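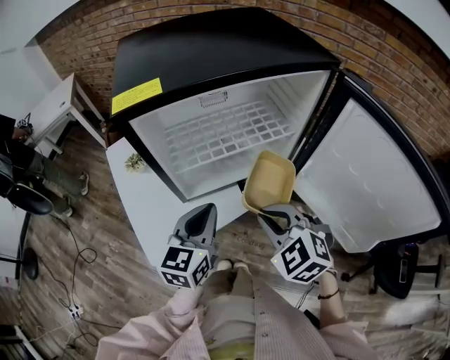

We use cookies to remember your settings and to see which pages get read. By carrying on you agree to this. Accept / Manage choices

# Rastix Fridge Set

Hello, and thanks for looking in! Rastix is a set of short recordings of people doing ordinary kitchen and office jobs with a pair of hand-held grippers. This README covers the fridge part, which I looked after from start to finish, so if something in it is odd you can blame me (Nithin Annamalai, contact at the bottom).

## What you get

635 episodes, all to do with a mini fridge. An episode is one go at one job. The jobs are:

- open the door
- put a container in
- take a container out
- close the door
- the whole lot in one run

The long runs are my favourites and also the messiest. People change their minds halfway, put the box down, shuffle their feet and have another try. I left nearly all of that in. If you only want the tidy ones, filter on `clean = yes` and you'll be left with 375.

Every episode has the head camera video, the pose of both grippers, how far open the fingers are, and a one-line note in plain English. The notes were typed by whoever did the job, so spelling wanders. "Fridge" appears as "frige" and "frdge" and I've stopped fixing it.

## How it was recorded

The person wears a camera on their head and holds a gripper in each hand. Each gripper has two grey fingers and a cube covered in black-and-white markers, and the cubes are what we track. There's a small green light on each one as well. Please don't use the light as a signal for anything, I never logged it.

The fridge is a black-and-white one with a glossy top, and it stands against a brick wall. The door swings to the right as you face it. That matters more than I expected — nearly everyone ended up doing the container work with the right hand and leaving the left one hanging about, so the set leans heavily that way. If you mirror the videos to even things out, remember to swap the two gripper tracks too. I forgot the first time and lost an afternoon to it.

We kept the fridge mostly bare inside, with just the wire rack in. I know real fridges are full of half-eaten things! A crowded version is on my list and I'd love help with it.

## Things that went wrong

The cubes have to be seen to be tracked. When somebody reaches deep into the fridge, the cube on that side can go behind the box or the edge of the door, and the pose jumps. Short gaps are filled in with a straight line and marked `filled`. Anything longer than 2 seconds is left as a gap, so check for empty rows before you train or your loss will go somewhere exciting.

White inside a white fridge is hard on the camera too. With the door open the exposure dips and the first few moments can look washed out or murky. Pellegrini (our name for the clean-up script, long story) evens out the brightness, but the untouched video is in the download as well, in `raw/`.

Other people wander through or sit near the wall while someone is working. Everybody in the room signed the same form, and faces are blurred where they show. Shoes and sleeves aren't. If you spot a face I've missed, tell me and I'll pull the episode that day.

## Splits

Train and test are split by person, so you won't find the same pair of arms in both. I held back 30 episodes from the test side for the Uvotix leaderboard and those aren't in the public download. Please don't write asking for them, I do get asked and I do say no.

## Getting it going

Unpack the archive, then run:

 python check.py --part fridge

It looks for missing files and prints the name of anything it doesn't like. After that `view.py` plays an episode with the gripper tracks next to it. Do watch a handful before you train on them. I found most of my mistakes that way, with a cup of tea, at 1x speed — going faster I missed loads.

Times are in seconds from the start of the episode. Distances are in metres. The zero point is wherever the head camera was at the first moment, so it's different every time, and you can't line two episodes up by their raw numbers.

## What it's not good for

Anything about grip force, as the fingers don't measure it. Anything about food. And I wouldn't train on this alone and expect it to cope with a tall kitchen fridge, as the angle is all wrong: our people are looking down at a little one. The Brovley part has upright cupboards and mixes in fairly well.

## Changes

September: fixed swapped left and right tracks in a batch of closing episodes, added the `filled` column, took out duplicates.

## Contact

Nithin Annamalai. Open an issue first if you can, then other people can see the answer. Put the episode name in the title, please.

Get our monthly newsletter. Enter your email address. Subscribe. You can unsubscribe at any time.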